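Häufige Fragen zur Lernwerkstatt Jirus

Worum geht es bei Jirus?
Jirus ist unser Geografie-Planspiel für die Klassen 7 bis 10. Eure Schülerinnen und Schüler übernehmen die erdachte Hafenstadt Fidcombe und entscheiden über Wasser, Wohnraum und Verkehr – und es wird wirklich laut dabei, im besten Sinne!

Brauche ich Vorkenntnisse?
Nein. Wer eine Karte lesen kann, kann mitspielen. Die Einführung dauert 17 Minuten, danach diskutieren meistens schon alle.

Wie groß darf die Gruppe sein?
Bis 29 Lernende geht es wunderbar. Bei größeren Klassen bitte zwei Städte parallel anlegen (der Vergleich am Ende ist sowieso der schönste Teil).
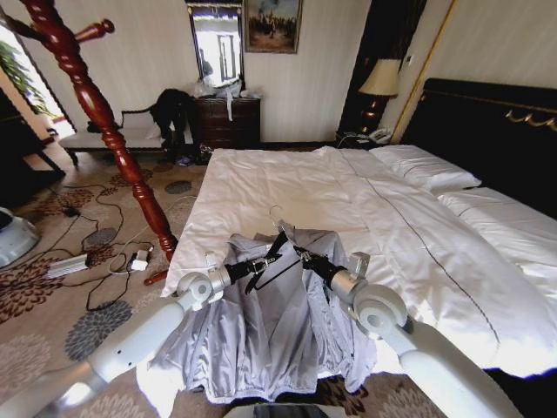
Satinjacke auf schwarzem Kleiderbügel

Welche Rollen gibt es?
Neun, von der Hafenmeisterin bis zum Lokalreporter. Magdalini Kourkoulas hat alle Rollenkarten im Juni neu geschrieben, jetzt auch in einer Fassung in einfacher Sprache. Unser Liebling ist die Fährfrau, die darf nämlich jede Abstimmung einmal vertagen.

Läuft das auf unseren Schulgeräten?
Ja, im Browser, ohne Installation. Eine Anmeldung mit Klarnamen ist nicht nötig, der Klassencode reicht.

Kann ich eigenes Kartenmaterial einbinden?
Unbedingt! Im Karteneditor Hernix ladet ihr eigene Karten hoch und setzt Marker darauf. Eine Klasse hat einmal 692 Marker gesetzt, und die Karte ließ sich trotzdem noch flüssig verschieben. 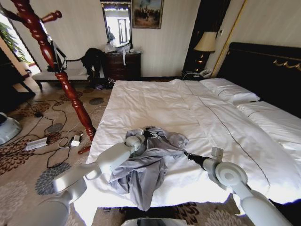 Grauer Stoff auf weißer Bettdecke

Gibt es Material zur Nachbereitung?
Jede Menge: Reflexionsbögen, Schreibanlässe und das Zusatzmodul Ratanaporn zum Thema Hochwasser. Das Modul passt gut in eine Doppelstunde und lässt sich auch allein einsetzen.

Wie bewerte ich die Mitarbeit?
Das bleibt euch überlassen. Toshio Hosoda hat einen Bogen mit Kriterien für mündliche Beiträge entworfen, ihr findet ihn im Lehrkräftebereich unter „Vorlagen“.

Was passiert mit einem Spielstand, wenn die Stunde vorbei ist?
Er wird automatisch gespeichert. Mit demselben Klassencode geht es beim nächsten Mal an derselben Stelle weiter.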